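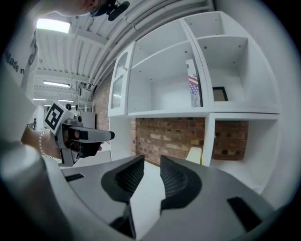
WADADSTEAD, Monday, February 8, 2021 – The ground-floor storage room at the Estrella Centre has returned to use with open cube shelving in place of the closed steel cupboards that had held the building's shared equipment. The white unit, made up of square cubbies, stands on a white floor and is assigned to small items that can be lifted with one hand or in a single tote.

The work was carried out by Ilasel, a fit-out contractor based in Brutinholm. It covered removal of the cupboards, patching of the wall behind them, cleaning of the floor, and assembly and levelling of the new unit. Lighting and electrical outlets were outside the scope and have not been altered.

Edgardo Dumlao, facilities coordinator at the centre, said the main fault with the cupboards was the door swing. With two doors open at the same time, the clear passage fell below the 800 mm the centre requires between fixed furniture, and a loaded trolley could not get past.

"Open-fronted storage removes the door from the calculation," Dumlao said. "The depth of the unit is the depth of the unit. We can set the aisle from that and leave it alone."

A stocktake was completed in October, before the cupboards were taken out. It recorded 529 items, including extension leads, table clamps, measuring tapes, craft supplies, first aid refills and board games. Of these, 41 were written off as broken or incomplete. The remaining items were sorted by user group and weight, and a location code was assigned to each.

Codes follow a row and column format, read from the left. Heavier items are assigned to the lower cubbies and light or soft items to the upper ones. Liquids, including paint and glue, are not permitted in the unit and are kept in a ventilated metal cabinet near the rear entrance. Batteries over the size of a D cell are held at the front office.

Fixing the unit to the wall took longer than planned. Imtiaz Herath, site supervisor for Ilasel, said the wall studs did not line up with the intended anchor positions, and a timber backing rail was installed so that the brackets could be screwed into solid material at both ends. The unit was then packed at the base to correct a fall in the floor toward the doorway.

"A cube unit shows any error in level very quickly," Herath said. "If the base is out, the squares go out of square and the bins start to bind. We shimmed it, loaded it for two days and checked the diagonals again before the brackets were tightened."

The installer's instructions call for a second check of the fixings after three months of normal loading. Centre staff will also inspect the brackets at each half-yearly safety walk-through. Nothing is to be stored on the floor directly in front of the unit, and stools and step ladders must be returned to the hallway rack after use.

The centre considered wire shelving and a rolling compact system before settling on cubbies. Wire shelving was cheaper, but small parts tended to slip through the deck or snag on it. The compact system gave more storage for the same floor area but needed rails fixed to the slab, and only one aisle could be opened at a time. The room is often used by more than one group in the same hour.

The 14 groups with storage rights have been sent a revised room sheet listing their allocated cubbies and the location codes. Groups may supply their own bins provided these fit inside the cubby without protruding past the front edge. Labels are to be placed on the bin and not on the shelving, as adhesive residue proved difficult to remove from the old cupboards.

Unallocated equipment is being held in the annex until the end of the month. Owners can claim it on presentation of the stocktake number, available from the front office during opening hours. Anything left after that date will be offered to the Brutinholm reuse depot.

The former cupboards have been sold for scrap.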